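News > Press releases > Homes and interiors

Brendwood says yes to the plain white room

Prillora Interiors to open its first walk-in advice studio on the old Kovács site

10 July 2024

Shares: 16 | Comments: 3

Prillora Interiors, the family-run decorating firm from Berano, is delighted to announce that it will be opening a free advice studio in Brendwood this autumn, in the building that many local people will remember fondly as the Kovács paint and wallpaper shop.

The studio will be a place where anyone can come in, sit down with a cup of tea and talk through a room that has been bothering them, whether it is a dark hallway, a box room full of boxes or a kitchen that has been "nearly finished" for years. There is no charge for a first visit and no need to book, although the team does suggest bringing a few measurements and, if at all possible, the person who will have to live with the result!

The idea grew out of a reader survey that Prillora ran in April. The firm had hoped for a few hundred replies and was quite overwhelmed to receive 3770, many of them running to several pages, with sketches, scraps of curtain and in one case a very long poem about a skirting board. What came through again and again was that people felt nervous about colour, and more nervous still about leaving it out.

"My mother-in-law had the same brown hall for most of her life and she hated it every single morning," said Margit Vincze, founder of Prillora Interiors. "When we finally painted it white she stood there with her coat on and wouldn't go out. I think about that a good deal. People are so often told that white is cold or boring, and then they see a bit of texture in it — a brick, a groove in a door, a nice heavy cotton — and they come round to it wonderfully quickly."

The studio will be run by Nuria Yilma, who joined the firm six years ago as a Saturday helper and has since looked after many of its larger homes. She will be joined by Benoît Carré, who will give a short talk each month on choosing paint for older walls, and those who have heard Benoît on the subject of damp will know that "short" is meant kindly.

Alongside the studio, Prillora is publishing a 16-page booklet called The White Room, written by Anca Stoica, with chapters on brickwork, doors, floors and lighting. Printed copies will be free to visitors while they last. 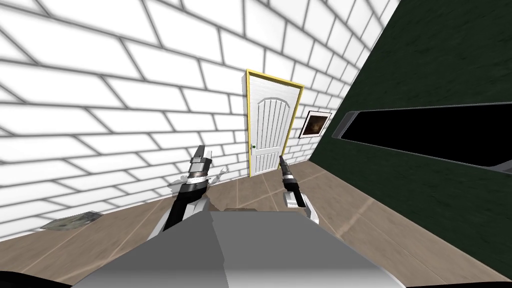 White on white: white brick with a grooved, arched-panel door. Computer-rendered interior.

"I wanted it to be a booklet you could read in the bath," said Anca Stoica. "There are no rules in it, or hardly any. I do get a little stern about gloss paint on page 6."

Readers who would like a copy posted to them, or who have memories or photographs of the Kovács shop to share for the opening display, are warmly invited to write to Remedios Arroyo at the Prillora Interiors press desk in Berano, who will be very happy to hear from them and will return any originals safely.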